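Evening and weekend people wanted, Damirby Reading Room

We are looking for part time front desk and shelving staff at the Damirby Reading Room. Two posts, maybe three depending on hours. Start as soon as you can after 1st March, run through to the end of July, then we see. Past July depends on the county money and we won't hear on that til summer.

The building went up in 1902 and has been a library of one kind or another ever since. Big windows, bad radiators. Bring a sweater.

What the job is

Desk. Checking books in and out, new cards, renewals over the phone, finding the thing somebody saw on the radio (their words).
Shelving. Fiction upstairs, everything else down. No elevator for the carts so it's armfuls.
Closing up. Lights, both doors, book drop, alarm. There's a sheet by the back door.
Some time on the Jayawardena collection, see below.
Story hour set up and put away. You don't have to read, but if you like to, great.

The Jayawardena collection

Local history, mostly. A family gave us 882 items, letters and maps and farm account books and a lot of church suppers. Needs sorting, foldering, and typing into Cument, our catalog system. Cument is slow and fussy but you get used to it. We'll train you, takes an afternoon. Neat handwriting helps for the folder tabs. Patience helps more.

If you read any Scandinavian langauge tell us. Part of the letters nobody here can make out.

Hours and pay

Up to 80 hours a month, split between evenings and weekends. Paid hourly, same rate for everyone on the desk, ask and we'll tell you. Checks go out monthly. Evening shift starts at four. Weekend shift is opening to close with a half hour lunch, paid. Coffee and tea in the staff kitchen, free, milk is in the fridge door.

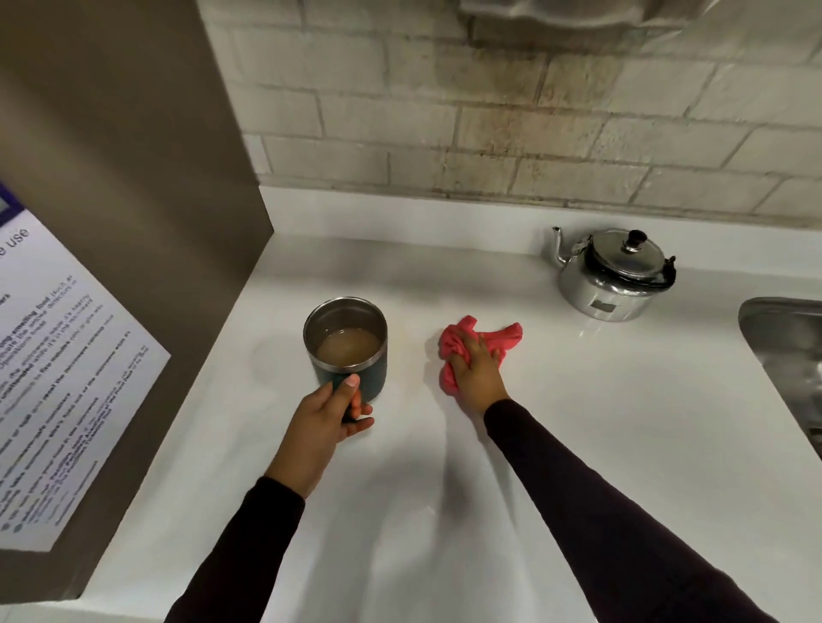
Do I need library experience to apply?
Not for these posts. Shop work, school office, front desk at a clinic, all fine. If you've dealt with the public and can alphabetize you're most of the way there.

What we do need: you're 18 or over, can lift 40 pounds, can manage stairs with your arms full, and can be counted on to open the door on time. Basic computer stuff. Friendly on the phone. OK working alone for the last hour of an evening, it gets quiet.

Nice to have: Spanish. Own car in winter, the bus from Putov Street quits early. Any archive or filing work. Good with kids or at least not bothered by them.

Not a good fit if you need full time or benefits. Sorry, wish we could. No remote work either, the books are here.

How to apply

Drop off or mail a letter and a list of your past jobs. One page is plenty. Tell us which evenings you can do and which you can't, this matters more than anything else in the letter. Two references, at least one from a job. Put a phone number on it!! Last time we had three good letters with no number on them.

The desk has a paper form if you'd rather fill that in. Same questions.

We read them as they come in and call people for a short chat, twenty minutes or so, at the Reading Room. You'll get a look round, upstairs and down. Second chat only if we can't decide. We'll need to run the standard county background check before your first shift, we pay for it.

High school seniors who'll be 18 by the start date are welcome to apply. Retired people too, we've had both and they've been great.

Applied last year and didn't get it? Please try agian, we only had one spot then.

Questions, come by the desk any time we're open or leave a message on the main line. Somebody will call back, usualy next day.

Damirby Reading Room, side entrance while the front steps are being fixed.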